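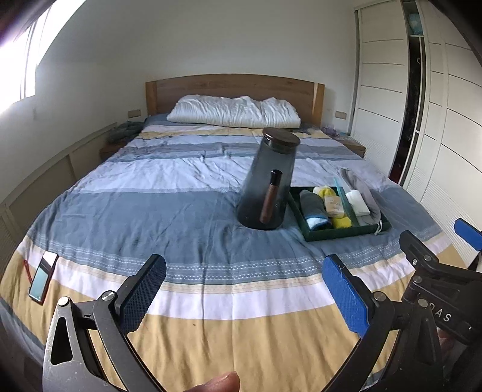

第 13 期 · 新闻稿 · 第 2 页

# Zostudeo 美发沙龙推出“卷发与细软发双语剪发”服务，旅居客人从此不必靠手势比划

**2021年8月19日，即时发布**

Zostudeo 美发沙龙很高兴地宣布，筹备了大半年的“双语剪发”服务正式开放预约！这项服务面向所有在异乡生活、旅行或短期工作的客人，特别是那些发质与当地多数人不同、每次走进陌生理发店都要先深吸一口气的朋友。无论是细软易塌的直发，还是密实蓬松的自然卷，店里都安排了受过相应训练的发型师，并且从洗头到吹干，全程可以用中文或英文沟通。

在国外剪头发这件事，很多人都有过类似的经历：手机里存着七八张参考照片，坐下来以后却不知道“打薄”该怎么说，“稍微短一点”到底是一指还是三指，最后只好点点头，看着镜子里的刘海一点点往上走。我们在今年一月开始收集客人的意见，请大家写下自己在外地剪发时最想说却没能说出口的一句话，最后收到 221 份回复。有人写“请不要再吹成内扣了”，有人写“我的卷发干了以后会缩上去”，还有一位客人只写了两个字：“够了”。这些句子我们一条一条读过，又一条一条翻译出来，现在都印在店里的沟通卡上。

## 服务怎么进行

预约时，客人会收到一份简短的问卷，内容包括发质、最近一次染烫的时间、平时自己打理头发愿意花多久，以及绝对不能接受的样子（这一栏大家通常写得最长）。发型师会在见面前读完，再准备两套方案。

到店后的头二十分钟不动剪刀。发型师先看干发的状态，摸一摸发根和发尾，听客人讲讲平时的习惯：晚上洗还是早上洗，扎不扎头发，戴不戴眼镜或帽子，住处的水质是不是让头发发涩。等双方都觉得说清楚了，才开始洗头。卷发客人可以选择干剪，一缕一缕地看着卷度修；细软发的客人则多半先湿剪定出轮廓，吹干以后再做第二遍调整。

剪完以后还有一段小小的吹风课。客人自己拿着吹风机和梳子，发型师站在旁边看，告诉你手腕该往哪边转，哪一块要先吹根部，哪一块放着自然干就好。我们特别喜欢这一段，常常师徒俩都笑得停不下来。学会的手法会写在一张小卡片上带回家，下次不管去哪座城市、哪家店，都可以直接拿给当地的发型师看。

## 负责人的话

“我自己就是一个在外地被剪坏过很多次头发的人，”项目负责人奥尔德日赫·多莱扎尔（Oldřich Doležal）说，“我的头发很细，颜色又浅，剪得稍微狠一点就能看见头皮。刚搬过来的时候我不会说当地话，进了店里只能指着墙上的海报，出来的时候和海报上的人没有半点关系。后来遇到一位老师傅，一句话也没跟我说，拿着我的头发看了很久，剪得好极了。我那时候就想，要是既能看得这么仔细，又能聊得上天，该多好！”

多莱扎尔入行以后一直在练习处理不同的发质，这次的培训课程也由他编写。课程分为三个阶段：先认识头发在不同湿度下的变化，再用假发头模练习分区和角度，最后请真正的客人来做模特。最后一个阶段最紧张，也最热闹，有几位模特从第一次试剪一直跟到现在，已经成了店里的熟客。

“有位客人是头发特别厚的自然卷，以前总被劝去拉直，”他回忆道，“她坐下来第一句话就是‘你不会也要劝我吧’。我说不会，我想看看它自己想往哪儿走。那天我们剪了将近三个小时，她走的时候一直在甩头，甩得我也很想有一头卷发。”

## 与伙伴的合作

沟通卡的排版与印刷由设计工作室 Curneck 完成。他们把原本密密麻麻的词汇表改成了一套可以翻着看的图卡，长度、层次、刘海、鬓角各有一组线描示意，客人指一指就能说明白。图卡一面中文一面英文，字号特意放大，摘了眼镜的客人也能看清楚。Curneck 的同事为了画准“微微外翻”和“外翻”的区别，前后改了很多稿，我们真心佩服。

预约系统由 Zolport 负责搭建。客人可以在页面上选择语言、发型师和到店时间，也可以上传以前喜欢或不喜欢的发型照片。照片只供当次服务的发型师查看，客人随时可以自行删除。系统还保留了备注栏，方便写下对香味敏感、头皮容易发红、带着孩子一起来之类的情况。

洗护产品方面，沙龙继续使用 Baysal 提供的无香型洗发水和护发素，卷发客人另有一款质地较厚的发膜可选。店里不会在结账时推荐客人购买，想知道用了什么，问一声，我们把名字写给你就是。

## 适合哪些客人

- 刚搬到一座新城市，还没有找到固定发型师的朋友
- 旅行途中想把剪发也当作一次体验的客人
- 自然卷、细软发、粗硬发，或者自己也说不清是什么发质的人
- 想把染烫过的头发慢慢养回来，需要定期修剪的人
- 带父母或孩子同来、需要有人帮忙翻译的家庭

第一次来的客人建议预留两个小时，发量很多或需要干剪的客人请再多留一些时间。来之前不必刻意洗头，按平常的样子来就好，扎惯了马尾的人请把发圈留在头上，让我们看看它平时落在哪里。

## 预约与价格

双语剪发每次时长约 2 小时，费用包含问卷沟通、洗发、剪发和吹风指导，染发与烫发另计。价格与店内普通剪发相同，不因语言或发质加收费用。刘海在剪发后的两周内可以回来免费修一次，这一条是从那 221 份回复里学来的，提到刘海的客人实在太多了！

预约页面目前开放中文和英文，其他语言还在准备。我们已经请了几位会说日语和捷克语的朋友帮忙校对沟通卡，校对完毕就会加印。如果你在使用中发现哪个词翻译得别扭，请一定告诉前台，我们对“碎剪”应该怎么译这件事至今还在争论。

两人同行可以安排相邻的座位和相同的时段，请在备注里写上对方的名字。需要取消或改期的客人，请提前一天在系统里操作，空出来的时段会自动通知候补名单上的朋友。

## 关于 Zostudeo

Zostudeo 是一家以剪发为主的小型美发沙龙，团队里的发型师来自不同的国家，头发从板寸到及腰长发都有。沙龙每月休一天做内部练习，大家互相当模特，所以偶尔会在前台看到刘海略短的同事，欢迎和他们聊聊。

媒体采访、拍摄及合作事宜，请通过预约页面的“联系我们”一栏留言，注明媒体名称与希望采访的内容，由奥尔德日赫·多莱扎尔统一回复。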